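### 4.2 Parental reports of independent problem solving

Claims that toddlers "work it out for themselves" rest largely on diaries kept by their parents. We are not convinced that these diaries can carry the weight placed on them. In the Brurdale sample, 19 families were asked to note each occasion on which a child got round a household obstacle without help. Only 15 returned a diary, and most entries were written in the evening, after the story had already been told to a partner or a grandparent.

Pelkonen's reading of the same material is more generous. Teemu Pelkonen treats each entry as one event and scores it for persistence. But a parent who finds an episode funny will write it down, and a parent who has had a long day will not. The score may tell us more about the household's mood than about the child.

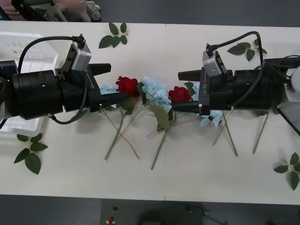
**Figure 3.** Two robot arms facing each other over artificial flowers on a white tabletop.

The Gosulano checklist was meant to deal with this by giving parents fixed wording. We doubt that it did. "Tried another way" was ticked in February by parents whose written notes describe a child simply wandering off — a generous use of the phrase, to say the least. Ahonen's revised form drops the item but keeps the total out of 100, so scores from the two versions cannot be compared.
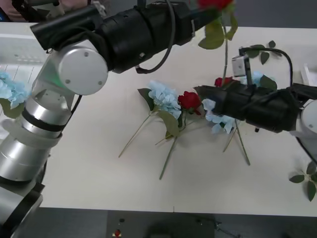
Nor does a longer diary period seem to help. Entries thinned out after day 10 in nearly every family, and those who kept going were the ones who had told us at the outset that they enjoyed writing. The Dradutis group takes the later entries as the more reliable ones. We can find no support for this in their paper, and we have left those entries out of Table 2.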